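Purkura to Supply Benchtop Wear Testing Service for Small Kitchen Hardware

14 May 2023 — Purkura, an independent test laboratory for household fittings, will open a wear testing service for drawer runners, hinges and cabinet catches in July. The service is meant for small manufacturers that do not run their own test rooms.

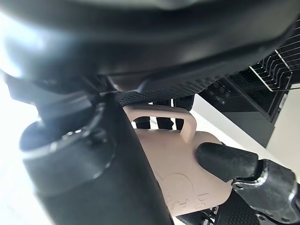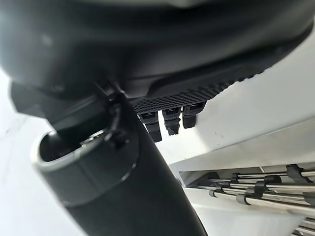
Close views of black equipment housings. Photos: Purkura

The service covers parts with a rated load of up to 136 pounds. Each sample is mounted on a standard cabinet panel, loaded, and cycled at a fixed speed. Opening force, side play and closing position are logged at set intervals. Clients receive the raw readings along with a written report.

A basic order includes six samples of one part. Samples should come from normal production and be shipped with the screws the maker supplies to its own customers. Parts that need special mounting can be accepted after a drawing review.

"Most of the failures we see are in the fasteners and the plastic end stops," said Liesbeth Van Beek, head of testing. "The report lists those separately from wear in the metal, so that a maker can tell which supplier to call."

Purkura ran a trial of the service with Curnard, a maker of drawer runners. The trial covered 104 samples from two production lines and took more than 600 hours of machine time. Curnard has since changed the grease used on its Araya runner and has sent a second batch for comparison. Results from that batch are not yet available.

"We needed the opening force figures broken down by cycle count, and we got them in a format our engineers could load directly," said Irfan Santoso, product manager at Curnard.

Orders may be placed from July. Price lists and sample forms can be requested from Hilde Geerts in client services.

Contact: Hilde Geerts, Purkura Client Services | © 2023 Purkura. All rights reserved. | Back to top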